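Stonora's 16-Night Sleep Claim Rests on Thin Evidence

By Muireann Ó Ceallaigh
September 27, 2021

Bedding company Stonora says its new Hekska quilt can help people fall asleep up to 16 minutes sooner. The company has yet to show much that would back that up.

The claim appears in large type on the Stonora website, where the quilt went on sale in June. A footnote says it comes from a home trial of 100 customers, all of whom had already bought the product. They filled out a form each morning and guessed how long they had lain awake. No one in the trial slept under an ordinary quilt for comparison.

"People who have just paid for something like to think it works," said Tatsuya Honda, a sleep clinic nurse in Lernon. "I'd want to see what happens when you give half of them a plain old blanket and don't tell them which is which."

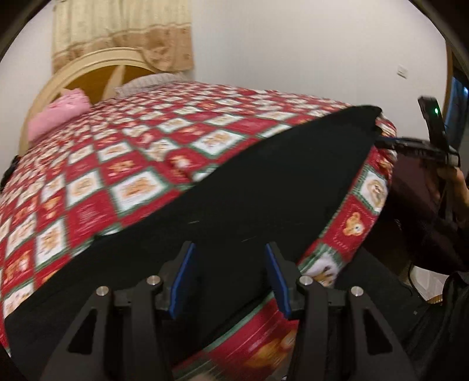

A checkered quilt with a teddy bear print. Shoppers are being asked to pay more for bedding sold as a sleep aid.

Stonora spokesman Conall Mac an tSaoi said the trial was "a strong first step" and that a larger one was planned. He would not say when it would start, who would run it or whether the results would be made public if they were bad.

He also pointed to 2855 online reviews, most of them glowing. Buyers who post a review get a coupon toward their next order — a detail the company mentions only on its checkout page.

Thu Trương, who runs a bedding store in Lernon, has decided against stocking the Hekska for now. She said six customers had asked about it, and most lost interest when they heard the price.

Stonora offers refunds on unopened quilts only.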